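Rimuvden Toy Kitchen Listings

README for the text collection, second release

What this is

Rimuvden is a collection of 300 second-hand listings for toy kitchens and the loose parts that go with them. Each listing is a short piece of text written by a seller, along with a small set of fields that we filled in by hand: type of item, stated condition, stated age range, missing parts, and whether the seller would post it or wanted it collected.

The collection was put together at Haugland, a small toy library and repair shop. We wanted to know how people describe a used toy when they sell it, and which faults they tend to leave out. It has since been used for testing search on the Onier swap site, and that is the use it suits best.

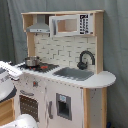

Play kitchen with range hood and toy microwave.

What is in the folder

listings.csv holds the full text and all the fields, one row per listing.
fields.txt explains each column and the values it can take.
spelling.csv pairs common misspellings with the word we think was meant. Sellers write "hobb", "microwve" and "draw" for drawer often enough that it was worth doing.
changes.txt lists what is different from the first release.

The files are UTF-8 with commas between the columns. Line breaks inside a listing are kept as they were, so use a proper CSV reader and don't split on new lines.

How the listings were gathered

Sellers on Onier were asked in August whether their text could be kept and shared. Only those who said yes are included. We took out phone numbers, street names, door numbers and the names of children. Town names were replaced with a region.

Of the 300 listings, 268 are for whole kitchens. The rest are for single parts such as doors, taps, knobs and shelf boards, or for bundles of toy pans and food. Bundles are marked in the type column.

Condition labels

Condition has five values: new, good, used, worn and for parts. The label follows what the seller wrote – we never saw the toys themselves. If a listing says "lovely condition, one hinge gone", it is marked used, and the hinge goes under missing parts.

Two people labelled every listing separately and then settled the ones they disagreed on. Most of the disagreement was between used and worn. Sellers use "well loved" for anything from a few pen marks to a door hanging off, and we ended up marking it as worn unless the text said something better. 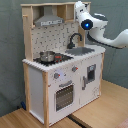 Play kitchen with upper shelf, cooktop, sink and oven door.

Words for parts

Sellers don't agree on what the parts are called. The upper section is a hutch, a top shelf, a rack or "the top bit". The panel behind the worktop is a splashback or backsplash. A range hood may be a hood, an extractor or a chimney. The parts column uses one word for each, and the list is in fields.txt. The seller's own wording stays in the text column.

Maker names are left out of the fields. Many sellers guess, and several gave two different makers for what was plainly the same kitchen. Where a maker is named in the text we replaced it with MAKER.
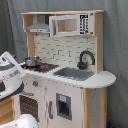 Age range is the weakest column. It is blank for many rows, and where it is filled in, it is often the age of the seller's own child when the kitchen went up to the loft. Don't use it as safety advice.

Known problems

Prices are not included. They were in the first release but had been copied badly.
9 listings are near copies of another one, posted again after a failed sale. They are marked in the repeat column.
Some listings were written in another language and put through a translator by the seller. They are not marked.
The region column has no entry for collection-only listings where the seller gave no place.

Use and sharing

You may use and share the collection for any non-commercial work as long as this README goes with it. Please don't try to trace sellers from their text. If a listing is yours and you would like it removed, send its row number to the Haugland desk and it will be left out of the next release.

The Drateck tool reads listings.csv without changes from version 2 onwards. Older versions stop at the first line break inside a listing.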